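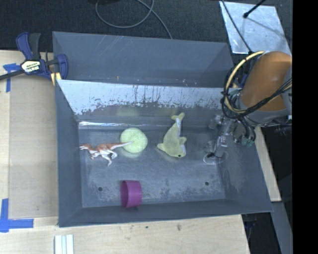

A dinosaur, a ball, a dolphin and a purple cup, all in one bin.

How I Sort the Toys Before a Move

We moved from Rudley to Hanov in May, our second move with two kids, and this time I had a system for the toys. The first time I threw everything into whatever box was open and spent half the summer hunting for puzzle pieces. So this is what I do now, and it works for a plain old clear-out too!

Start 12 days before the truck comes. Any earlier and the kids will unpack it all again (ask me how I know). You need six bins or sturdy boxes, a roll of masking tape, a fat marker and a bunch of zip bags in a couple of sizes.

Step 1. Dump by room, one room at a time. I do the living room first, since that's where the odd stuff ends up. Don't sort yet, just get it off the floor and out from under the couch.

Step 2. Label the bins. Mine are Sets, Soft, Hard, Bath, Give Away and No Idea. You'll be tempted to skip No Idea. Don't! It keeps you from standing there for ten minutes holding a plastic hinge.

Step 3. Sets go first. Anything with more than one piece gets bagged, and the bag gets tape with the name on it. We had one puzzle that was supposed to be 1,000 pieces and I did not count it, I just taped the box shut on all four sides and wished it well.

Step 4. Wash the soft things before you pack them. I put small plush in a pillowcase, knot the top, and run it on cold. Let them dry all the way, overnight if you can stand the complaining. Check the tag first if there's a battery or a squeaker inside.

Step 5. Let each kid choose one bag to ride in the car. My friend Meron Adugna told me this one and it saved us on the drive, which took almost 33 hours over several days with a stop in Pereyra. Gallon size, has to zip closed, no arguing.

Step 6. Go through Give Away after bedtime and get it out of the house the next morning. If it sits in the hallway, it comes back.

At the new place, open Sets and Soft the first night and leave the rest taped. We didn't get to No Idea for weeks, and when we did, most of it was pen caps. I also found the remote for the old fan, so now I need to mail that back to the people who bought the house.

Yabsira Degefa
Sep 1, 2019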